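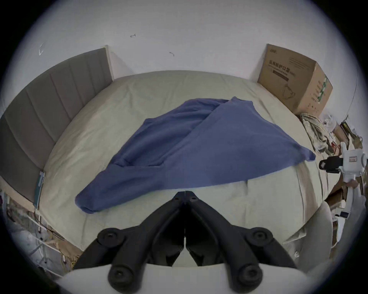
A wall-mounted drying rack holds more than people expect, and it pulls harder on the wall than they expect too. The instructions below cover the Gemwood fold-down rack, the model with accordion arms, but the steps are the same for most racks that open out from a back rail. If you do your folding on the bed, hang the rack within a step or two of it, so a blue cloth like the one lying across the fitted sheet can go from rail to pile without crossing the house. Bedrooms and hallways both work. Bathrooms work if there is a fan.

## What you need

- The rack, with its back rail and end caps
- Stud finder
- Level
- Pencil and painter's tape
- Drill with a small pilot bit
- Wood screws long enough to go well into the stud
- Screwdriver

The screws in the box are fine for solid wood. For drywall over studs, buy longer ones. The Pukura rack comes with plastic anchors, and we leave those in the bag for anything that will carry wet towels.

## Choose the height

Open the rack on the floor first and see how far it comes out. Then hold it against the wall with the arms closed. The top bar should sit where you can lay a shirt over it without lifting your shoulders. For long items such as sheets and bathrobes, leave enough room underneath that the hem clears the floor.

Check what else uses the space. A door that swings into the open rack will bend the arms in time. Keep well away from space heaters and radiators with exposed elements. Don't drill directly above or below an outlet or a light switch.

## Mark the wall

1. Run the stud finder across the wall at the height you picked. Mark both edges of each stud, then mark the center between them.
2. Put a strip of painter's tape across the marks and redraw them on the tape.
3. Hold the back rail on the tape and set the level on top of it.
4. Mark through the screw slots that line up with studs.

If only one slot lines up, screw a board to the studs first and mount the rail to the board. Use a board at least as tall as the rail. Paint it before it goes up.

## Drill and mount

1. Drill pilot holes at the marks. Go straight in.
2. Start the top screws by hand and leave them slightly proud.
3. Hang the rail on them and check the level again.
4. Put in the lower screws, then tighten everything. Stop when the rail is snug. Overtightening cracks the end caps.
5. Pull off the tape.

Open and close the arms a few times. If they bind, back off the lower screws by 3 turns and retighten them a little at a time. A rail mounted on a wavy wall will twist, and a thin washer behind the low side takes care of it.

## First load

Start with light things and look at the rail after they have been up overnight. If there is a gap at the top that wasn't there before, a screw has missed its stud. Take the rack down and move it.

Hang heavy items close to the wall and light ones on the outer bars. Leave a finger's width between pieces. Towels dry faster over two bars than one.

## Care

Wipe the bars with a damp cloth every month. Wooden bars get a light sanding if they start to snag, followed by a coat of clear finish. Let that cure fully before you hang anything pale on it.

Replacement end caps for the Gemwood are part 1171. The older Carhuamaca rail takes part 3156, and the two don't swap.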